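Drutlow College Robotics Club: Summer Term Gallery

Page last updated July 14, 2022

The club meets in the design block after lessons finish. This page covers the summer term, when the older group worked on handling cloth with two arms. The younger group's line-followers have their own page, and the timetable for next year is on the noticeboard outside the workshop.

The project was set by Yetunde Amadi, who runs the club. She asked for a pair of arms that could take one item of clothing from a pile, hold it up by two ends and lay it down flat on the table. Folding was left as an extra for any team with time to spare. Two teams took it on, and they named themselves Rengifo and Stolletti after the two practice rooms they were given.

Work began in April with paper. Each team drew the table from above, marked how far each arm could reach and shaded the area where both could get at the same thing. The shaded part was smaller than anyone had drawn it at first. Team Stolletti redrew theirs after finding that an arm at full stretch could touch a spot on the table but could not close its gripper there at a useful angle.

The next few sessions went on tea towels. A tea towel is light, has four plain corners and doesn't much mind which way up it is. Both teams had one moving from side to side fairly soon, driving the arms by hand from the control desk and saving each run. Clothes were harder. A sleeve hides under a body, a waistband is too thick for a shallow grip, and a thin shirt slides off the jaws if they close on a single layer near the hem.

Team Rengifo kept a notebook of every run with the item, the starting position and the result. The rule was that a run only counted if the cloth ended flat and neither arm had been touched by hand. They aimed for 100 runs before the end of term and finished on 46 that counted. The rest are in the notebook as well, with a word or two on what went wrong. "Dropped left" is the most common entry, followed by "twisted".

Stretching a garment between the grippers over the table, with a pile of clothing on the right:
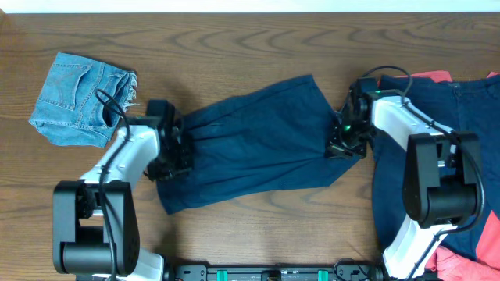
Tobias in Team Stolletti reckoned that pulling the cloth tight was the wrong idea from the start, and that the arms should leave some slack and let the table do the flattening. His team lowered the cloth first and moved the grippers apart only once it was touching the wood. The other team kept to stretching first. The argument went on for most of the term and was never really settled, as each way suited different clothes.

Trousers and anything with a stiff waistband did better when stretched first. T-shirts did better with slack. Denim gave trouble both ways, and the teams agreed to leave it until last.

Some notes on the set-up, for the parents and other clubs who have written in to ask:

The arms are fixed to one rail along the edge of the table, so the distance between them stays the same from one session to the next. Before this was done, every session began with measuring, and saved runs from the week before were no use.

Cables are checked before power goes on. They need enough spare length for the wrist to turn, and they must not catch on the cloth or on the other arm.

The speed limit is set by Miss Amadi and is not changed during a session. Hands stay off the table while the arms are powered. One member of the team sits by the stop button and does nothing else.

Clothes came from the lost property box and from home. We prefer things that are worn out or already cut up, in plain colours. Dark items show up well against the table, and a coral or red item next to a dark one makes it easy to tell where one stops and the other begins. Please empty the pockets and take off any badges or pins first.

At the end of term both teams took their work to the Zindberg Schools Challenge. Each entry had a table, a mixed pile and a fixed time. Team Stolletti laid out the most items on the day. Team Rengifo came a little way behind but were given the judges' mention for record keeping, and the notebook was passed along the table for the other schools to read. One of the judges asked for a copy of the page on waistbands.

Both teams wrote a short list of what they would change. Rengifo want softer pads on the gripper tips and a better way of picking out the top item in a pile. Stolletti want to try handing a garment from one arm to the other in the air, so that it can be turned round before it is laid down. Both lists mention more table space.

Next year's older group will start from the saved runs and carry on to folding. New members don't need to have done any programming, as the first half of the autumn term is spent driving the arms by hand. Forms are in the school office and should be signed by a parent or carer and returned before the first session. Long hair must be tied back, and lanyards are left on the hooks by the door.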